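Liette Thibodeau
21 Jul 2026

ok moving thread. we got the keys to the Odham place, 33 boxes down, no idea how many to go

first thing. measure your doorways. not the room, the DOORWAY. couch is 33 inches deep, door is 30. couch now lives in the hall

movers quoted 247 extra for the stairs. there are 6 stairs. I paid it, it was hot and I wanted to lie down

label the boxes on the side, not the top. you stack them and the tops are gone. I knew this from last time and did it wrong agian

power company needs the old meter reading before they'll close the account. mine was in Vekness, an hour away, so back I went

kitchen stuff is all in one cupboard for now. can opener missing since Pralon Street, which was two apartments ago — giving up, buying a new one

next up is the entryway. where do shoes go in a place with no closet?? every rack I look at is huge. I want something low, two levels, slippers on the bottom and keys and mail on top

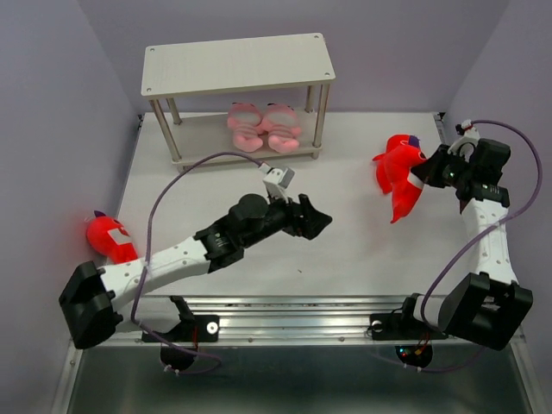 Mogensen says skip the rack till you've lived there a month, you'll only find out where shoes pile up once they've piled up. probably right. still want one

lease on the old place ran out in February and we went month to month after that, would not do it again, the rent jumped right away

anyway if you have a spare box cutter bring it over. mine's in a box

more tomorow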